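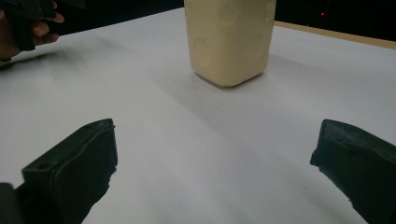

Dec 27, 2020

3 min read

Quiet days between the holidays are the best ones for the bottles and jugs that have been piling up since November, so I made a pot of tea, cleared the long table and got on with sorting them. The plan is still the same one we started with for the Kellia storage boxes – take the empties people bring in, work out what each plastic is good for, and cut or melt it into something we can use in the shop. I keep coming back to the cream-colored ones, with the matte, pale beige surface and the rounded corners, because they stand so squarely on their base and the walls rise nice and straight for a good part of the height. The only thing I have against them is the faint embossed circles, one of them a round dent at the left of the front face and another higher up, and if you want a flat panel you have to plan your cuts to miss both. I have been marking mine with a soft pencil before the knife comes anywhere near them, and I would ask everybody to do the same, even if you feel sure of your eye.

We have 19 containers on the list now. I set 14 aside as fit for panels, and the others can go in the shredding bin when we next run it. A few of the rejects are perfectly good plastic but were kept near a heater at some point and have gone a bit wavy, and you can't get a square edge out of them no matter how patient you are (I tried for most of an hour, and I am fairly patient).

Washing notes, mostly for my own sake. Warm water and plain dish soap, a long soak, then a rinse, then upside down on the rack overnight. The labels from Vasiliauskas come away in one piece after 20 minutes in the soak, bless them. The Steko ones leave a gummy patch behind and want a little cooking oil rubbed in with a rag, then soap again, and then you still find a bit you missed when your sleeve sticks to it.

Cutting went better than last time. I scored along a steel rule in several light passes and then flexed the piece until it let go – much cleaner than trying to get through in one push, and a good deal easier on the wrist. The corners are thicker than the faces, so I stop short there and finish with the fine saw. The first 2 panels are under the big dictionary to flatten, and I'd like them left alone for a few days please, even if somebody needs to look up a word.

Still to do: ask Zadow whether they want the dividers with rounded tops or plain ones, find the other sanding block, and write the date on the soak bucket so it doesn't get forgotten again. I'd also like to try a strip of the beige next to the darker offcuts before we settle on colors for the drawer fronts. I have a feeling they'll look very handsome together, but the light was going by the time I thought of it, and the tea was cold, so I left the strip on the windowsill for the morning.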